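From: Gion Camenzind
To: Barken branch members list
Date: Friday, January 9, 2026
Subject: Re: Canvassing in Curberg – are we really going ahead?

Hello all,

Yes, we really are! I've spent most of the week on the phone to people in Curberg and I can't remember the last time I heard this much interest in a council seat. Replies to Hao's points are underneath each one.

> I missed the last branch meeting so forgive me if this was settled.
> Are we standing one candidate in Curberg or two? The minutes say
> one thing and the newsletter says another.

Two. The newsletter went out before the vote, so go by the minutes. Both names go on the same leaflet, in alphabetical order, and anyone who knocks on a door should be ready to talk about both of them. Please don't pick your favourite on the doorstep (I know some of you have one).

> How many leaflets have we ordered? Last time we ran out before we
> got to the far side of the railway.

3,000, which covers every household on both sides of the line with a decent pile left over for the market stall. I've asked for them in bundles by street, with the flats bundled separately, so there should be far less sorting on the kitchen floor this time.

> And is the party chair still coming to Girnero? People keep asking
> me and I don't know what to tell them.

She is, in March, and I'm delighted. Tell them it's an open meeting at the Girnero hall, members and non-members both welcome, with questions from the floor for the second half. The exact evening depends on the hall, who have a dance class to move. I'll post it here the minute I have it.
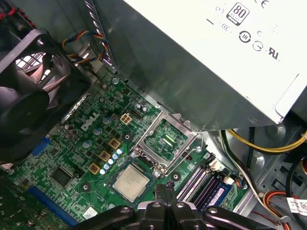

If you have a question you'd like put to her, send it to me beforehand even if you mean to ask it yourself. Bus fares and the school crossing at Curberg will come up for certain, and it would be good to hear something on rents as well – we got asked about rents at nearly every door last autumn and our answers were all over the place.

> I can do mornings but not evenings.

Mornings are brilliant, Hao, thank you. The streets behind the health centre are full of retired people who are happy to chat at ten o'clock and won't open the door after dark. Could you take those, with one other person? We're sticking to going out in twos.

Anyone else who can spare a morning, reply to me and not to the whole list, and tell me which side of the railway suits you.

All the best,
Gion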